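Vusonlow Pasture Rest and Sward Height Records
README and data card

Version date: 18 December 2020
Maintained by: Flaltance Grazing Records Office
Status: released, open for correction

1. Summary

This package contains grazing and sward height records from 11 farms that keep sheep, cattle or both on permanent grass. The records show when each paddock was stocked, how long it was rested and how tall the grass stood on entry and exit. They are intended for advisers, students and farmers who wish to compare rest periods on different soils. 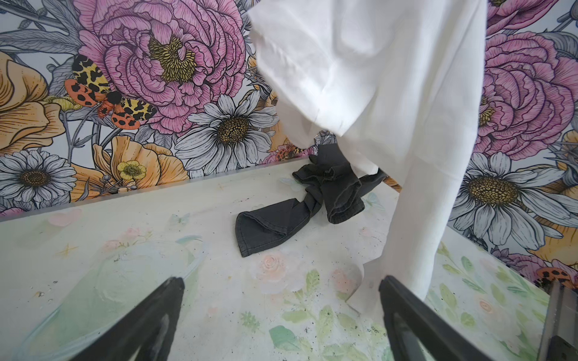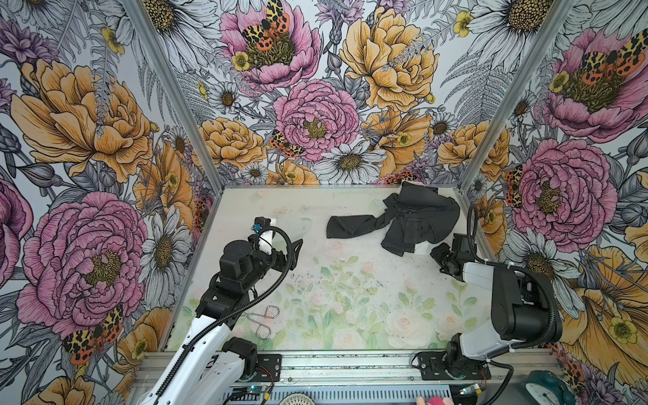

2. Contents of the package

The package holds three tables and one notes file.

paddocks.csv lists every paddock, with its farm code, area in acres, soil class, main grass species and water source. It has 100 rows.

moves.csv lists stock movements. Each row gives the paddock code, the class of stock, the number of head, the entry date and the exit date. It has 564 rows.

sward.csv lists grass height readings in inches. A reading is linked to a movement by the field move_id and is marked "in" or "out".

notes.txt holds remarks supplied by the farms, such as flooding, broken fence, hay fed on the paddock or stock removed early for treatment. Remarks were edited for spelling only.

3. How the records were made

Movements were entered by the farms on a printed sheet and typed up at the records office. Each sheet was keyed twice and the two versions were compared. Differences were settled by reference to the paper copy. If the paper copy could not be read, the field was left blank.

Sward height was taken with a rising plate meter walked in a W pattern across the paddock. Farms at Tratberg used a ruled stick until April and a plate meter afterward. The field method records which tool was used. The two tools do not give the same result on tall, open grass, and readings from one should not be averaged with readings from the other.

4. Field notes

rest_days is calculated from the exit date of one movement to the entry date of the next on the same paddock. It is blank for the first movement of each paddock.

stock_class takes one of 6 values: ewe, ewe with lamb, store lamb, suckler cow, heifer, mixed. "Mixed" means that sheep and cattle were on the paddock together. Cattle followed by sheep are entered as two separate movements.

soil_class is the farm's own description, matched to a short list by the office. No laboratory analysis was carried out.

breed is free text. Several farms keep traditional breeds and recorded crosses in their own terms, so the same cross may appear under more than one name.

5. Known problems

The Mäkelä holding divided two of its larger paddocks with temporary electric fence partway through the season. The divided portions carry the suffix a or b. Areas for these portions were paced and are less reliable than the others.

Exit readings are missing more often than entry readings, particularly during lambing. Users should not treat a missing exit reading as a sign that the paddock was grazed bare.

Supplementary feed is mentioned in notes.txt but was not weighed. Estimates of grass intake drawn from these tables will be too high wherever hay or silage was fed.

Farm codes are stable between versions. Paddock codes are not, and users who joined earlier tables by paddock code should repeat the join.

6. Suitable and unsuitable uses

The records are suitable for describing rest periods, comparing entry heights between stock classes and teaching the basics of grazing plans. They are not suitable for ranking farms, valuing land or setting rents. The farms took part on the understanding that no such use would be made of their figures.

The package contains no soil carbon measurements and cannot support claims on that subject.

7. Terms of use

The tables may be copied and adapted for any noncommercial purpose, provided that the source is given as "Vusonlow Pasture Rest and Sward Height Records, Flaltance Grazing Records Office." Commercial users should apply to the office in writing.

8. Corrections

Corrections should state the table, the row and the field concerned, together with the proposed value and the reason for it. Participating farms may ask for a row to be withdrawn at any time. Withdrawn rows are removed from the next version and listed by move_id at the end of notes.txt.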